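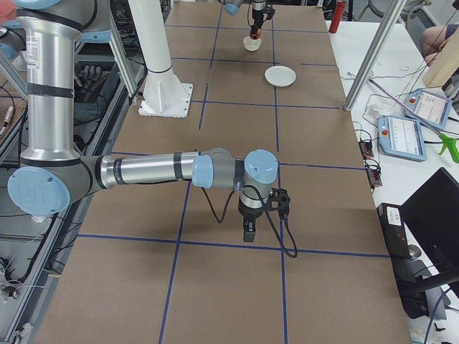 Saturday, February
Inna Zhuravel
4 min read

Third day on the cup task and I still don't believe the success number. Nuseo wants us to report how many demonstrations it takes before the policy places the object on its own, and the draft going around has a nice curve that flattens out early. My problem is with what goes into the curve. We throw out any demonstration where the operator fumbles, we restart if the grasp looks ugly, and then we say the robot learned from 138 demonstrations. It learned from the 138 we liked. With the far arm holding the red piece right over the white cup, I could stop any run at that point and call it a good one, and so could anybody who wanted the curve to look better. Over the cup isn't in the cup. I want the label to come from the end of the episode, after the fingers have opened and the arm has backed off.

Went through the log before lunch. The raw folder has 2,262 episodes in it, counting the joint sweeps, the aborted ones and the stuff from the Jumex trial that should have been moved out weeks ago. I did not sort them all. I pulled the cup episodes and watched until my eyes gave up. Things I wrote down:

- Operators pause above the cup. Long pauses, sometimes. The policy copies the pause and then doesn't know how to leave it. Everyone has been calling this "hesitation" as if the network were thinking. It's our own hand, played back.

- Hand-guided demonstrations look smoother on the plots than remote ones, and I don't trust that either. When you push the arm yourself you're standing next to it, you can look down into the cup, and you correct with information the policy will never get. Remote is jerky but at least it's closer to a fair deal.

- Start poses are nearly identical within one operator's session. So "generalizes across start poses" in the draft means across a few people's habits.

Nechyporuk method (mixing both kinds, weighting the guided ones higher): tried it again with the weights from the write-up. Slightly better on the cup, worse on the plate. I reran it with the weights flipped and got slightly better on the plate, worse on the cup. I'd call that noise until somebody shows me more seeds. We have 3.

About the grid. The tape is good for putting things back where they were and I'm glad we have it. But the demonstrations have started to follow it. People put the cup square in a cell, never across a line, because it looks tidy. I put it across a line after lunch and the policy went for the middle of the nearest cell and closed on air. Did it again, same thing. Moved the cup back into the cell and it was fine. I would like this in the report before anyone from Clesorstead comes and does the same thing in front of us with a coffee mug.

Also unresolved: the near arm. It's parked for the one-arm runs, but people park it wherever it happened to stop. If the policy is using its position as a clue to which session it's in, we wouldn't see that from the score. Cheap test: same cup position, near arm in a few different places, compare. Not done today. I ran out of patience with the remote link, which dropped twice and both times left me with half an episode that the logger saved as complete. Filed it. The fix last month was supposed to cover exactly this case.

What I'm changing from Monday's batch on, unless somebody objects in writing:

1. Keep every attempt, bad ones included, with the operator's initials.
2. Success gets marked after release and retreat.
3. Cup and plate positions drawn from a list. Some of them will sit on tape. Leave them there.
4. Guided and remote go in separate folders, and no mixing until we've scored them apart.

I expect the number to drop. If it drops a lot, then the flat part of that curve was us picking winners and the draft needs a different title. If it hardly moves I'll say so here and buy the next round of tape.

Left the Nechyporuk config as it was, flipped weights are in a copy next to it. Don't overwrite the copy.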